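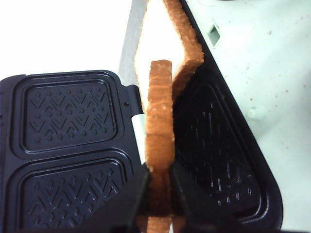

How to Make Toasted Sandwiches Ahead and Freeze Them

A batch of toasted sandwiches in the freezer covers a lot of lunches. The method below works with any closed sandwich maker that seals the bread at the edges. It also works with a flat press, but the fillings need to be drier. Start to finish, a full loaf takes one evening, most of it waiting for things to cool.

What you need

A loaf of sliced white or light wheat bread, medium cut
Soft butter or a plain spread
Fillings (see step 2)
A wire rack
Baking parchment
Freezer bags or a box with a lid
A marker pen

Step 1: Choose the bread

Day-old bread is easier to handle than fresh. Very fresh slices squash flat and stick to themselves at the edges. Thick-cut bread stops the lid from closing properly, and seeded bread tends to split along the seal. Skokbridge market bakers sell a square tin loaf that fits most machines without trimming. If your slices overhang the plates, cut the crusts off before filling.

Step 2: Choose fillings that freeze

Good: grated hard cheese, ham, cooked chicken, baked beans (drained), cooked mushrooms, thick chili, mashed potato with onion.

Poor: raw tomato, lettuce, cucumber, mayonnaise, boiled egg, cottage cheese. They turn watery or rubbery after freezing. Add them on the side when you serve.

Cook mushrooms, onions and peppers first and let them drain on a paper towel. Anything saucy should be thick enough to hold its shape on a spoon.

Step 3: Fill and toast

Heat the machine with the lid closed until the ready light comes on. Butter the outside of each slice thinly. Lay one slice down, butter side to the plate, put the filling in the middle and leave the edges clear. Two level tablespoons is enough for one sandwich. Put the top slice on and close the lid without forcing it.

Toast for 2 minutes. The bread should be sealed and pale gold. Take it out at this point even if it looks underdone, as it will brown again when you reheat it. Use a wooden or plastic spatula so you don't scratch the coating.

Step 4: Cool completely

Put the sandwiches on the wire rack in a single layer. Don't stack them and don't cover them. Trapped steam makes the bread soggy and turns to ice in the bag later. Once they are cool to the touch in the middle, move straight on to wrapping.

Step 5: Wrap and freeze

Wrap each sandwich in parchment, then put them in a freezer bag and press the air out. Write the filling and the date on the bag. Lay the bag flat until frozen solid, after which it can stand on its side. Eat within two months. A batch made at the start of December will see you through to the end of January.

Step 6: Reheat

Oven: heat to 200 °C (400 °F). Unwrap the frozen sandwich, place it on a baking sheet and turn it once halfway through. Check that the center is steaming hot.

Sandwich maker: thaw in the fridge overnight, then toast until brown and hot through.

Microwave: not recommended on its own. The bread goes limp. If you are short of time, use it to thaw the sandwich and finish in the machine.

Common problems

Filling leaks out: too much filling, or the edges were not clear.

Bread sticks: the plates need a wipe. Unplug the machine, let it cool, and use a damp cloth with a little dish soap. Never put the machine in water.

Cold in the middle: lower the oven a little and leave the sandwich in for longer.

Page last updated Tue 30 March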